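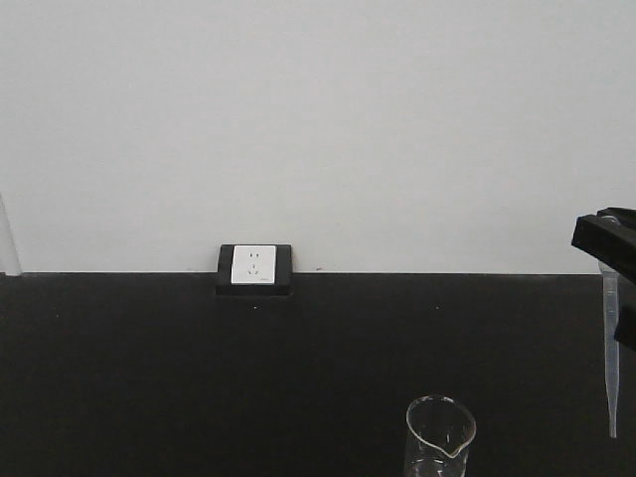
*Outlet on the back counter, Vastwood Community Music School*

# Vastwood Community Music School: Fall Teachers' Meeting

September 25, 2022

**Chair:** Bezawit Nigatu
**Present:** all woodwind and strings teachers; piano represented by Mr. Danon
**Apologies:** Ms. Tu (arrived for item 4)

## 1. Minutes of the last meeting

Approved with one correction. The spring recital fee was charged per family, and the minutes had it per student.

## 2. Beginner enrollment

Bezawit reported 40 beginners for the fall term. Clarinet is full. Flute has places in the late afternoon group only. Two families asked to move from group lessons to private lessons before the term starts, and both requests were granted.

The age limit for group recorder was discussed again. It stays at 6. Younger children can go on the list for the singing class.

## 3. Rental instruments

The rental invoice from Plivine came to $1,015 for the term. This covers the student flutes and clarinets but not the half-size cello, which is billed separately. Mr. Danon asked if the school could buy two flutes outright next year. Bezawit will get a price.

Teachers are reminded to check pads and corks before an instrument goes home and to write down any damage on the rental card. Three cards from last term have no signature. They are in the office tray.
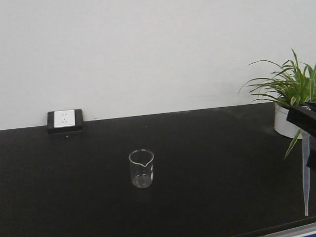
Tuners and metronomes were raised next. Several of the shared ones were found dead at the start of lessons last term. It was agreed that the rechargeable ones will be charged overnight at the outlet box at the back of the black countertop, against the wall, and put back in the drawer by the first teacher in. Battery models stay in the office. Students should be told to bring their own tuner by the second month of lessons.

## 4. Lesson book

Ms. Tu joined the meeting.

The current flute book moves to the second octave too early for most adults. Ms. Tu has been using her own sheets for low G through B and passed copies around. Teachers liked the long-tone page. There was less agreement on the rhythm page, which uses dotted quarters before eighth notes have been taught.
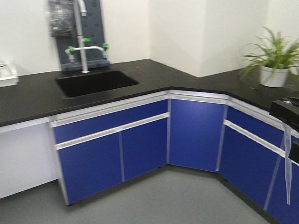

Ms. Tu will change the order of the rhythm page and send it out again. Until then, teachers may use either the book or the sheets, but should stay with one for the whole term. Parents who have already bought the book will not be asked to buy anything else.

## 5. Winter recital

Each beginner group will play one piece, no longer than two minutes. Private students may play a solo if their teacher agrees. The limit is 6 solos per half.

Mr. Danon will accompany. He needs piano parts two weeks ahead, in the key the student will play in. Last year he was given a clarinet part at concert pitch and had to transpose it at the rehearsal.

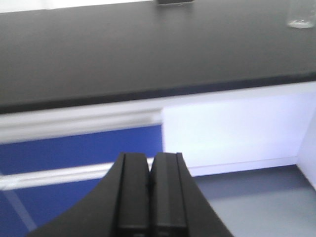 He also asked that tempo markings be written on the parts by the teacher. Programs will be printed in the office. Names are to be checked against the enrollment list.

## 6. Actions

- Bezawit: price for two student flutes; sort out unsigned rental cards
- Ms. Tu: revised rhythm page
- Mr. Danon: rehearsal times for accompanied solos
- All teachers: recital pieces to the office before the next meeting

Next meeting to be set by email.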